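Let people work while they wait

Aug 1, 2024

I've been going up to the old airfield at Zavthorpe on my free afternoons since December, and if you ask me what the people living there talk about most, it isn't the news from home, and it isn't the food (though the food comes a close second). They talk about work. They want some, and they aren't allowed any.

There are 805 people on the site at the moment, waiting in the old barracks blocks for a decision on whether they can stay. Some came out on military flights, some came the long way round. My friend Wolfram Ostermann, who was in the army for years and never goes soft on anything, told me over a pint that it was the dullest posting he'd ever seen, and at least he'd always been paid for his.
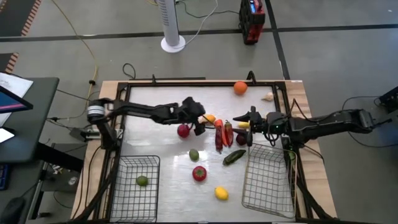
Waiting does something odd to capable people. I help with the beginners' English table, and we start where everyone starts, with the shopping. Bread, milk, how much is that, can I have a bag. A heap of artificial fruit and veg like that one, with its red apple and the little yellow-orange fruit near it, would keep us going for half a morning. And the man sitting across from me, learning to say "apple", used to run the stores for a field hospital. He's polite about it. I'd be climbing the walls!

The usual argument is that if you let people earn while their case is being looked at, more will come. I've heard it from my brother-in-law, from the radio, and from a chap at the bus stop who had clearly been saving it up. I do understand the worry. But I've yet to meet a single person at Zavthorpe who chose which plane to get on by reading up on our job rules first. Most of them had a bag and an hour.

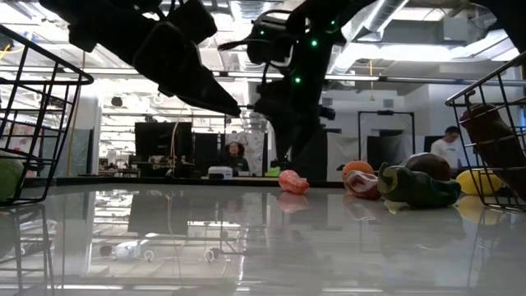
Who is picking up the bill?

We are, obviously. Every meal, every bus pass, every bar of soap. Meanwhile Reinhold Sperling, who runs the Eichhorn packing sheds out at Endau, has been short of staff for two seasons and says he'd take people tomorrow if the rules let him. It's a bus ride away. The bus even stops outside the camp gate, half empty most mornings.

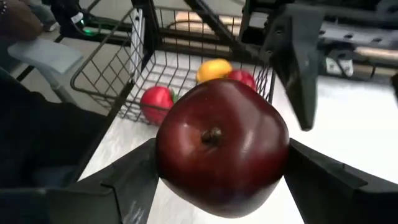 A dark red apple held between two black gripper fingers over a white tabletop.

Now, I'm not daft. Not everyone could start straight off. There are people there who need a doctor more than a job, and mothers with babies, and a few who simply need to sleep for a month. Fine. Nobody would be made to. I'm asking for permission, with proper wages and tax taken off like everyone else – and a fixed point, say seven weeks in, when it kicks in without anybody having to fill out another form.

They tried something close to it in Heladow, with unpaid placements, and 300 people put their names down in the first fortnight. Unpaid! I think that ought to have settled the argument, and instead the scheme was quietly dropped when the money for the coordinator ran out. 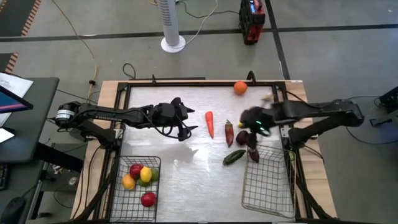 Loose produce on a metal work surface, with a black robot arm on either side.

I know what I'm up against. Once the planes are off the telly, people stop writing to their MP, and a rule that costs us all money can sit there for years. So write anyway. Mine has had two letters from me already and answered one of them, with somebody else's name at the top. The third is on the kitchen table and goes in the post tomorrow.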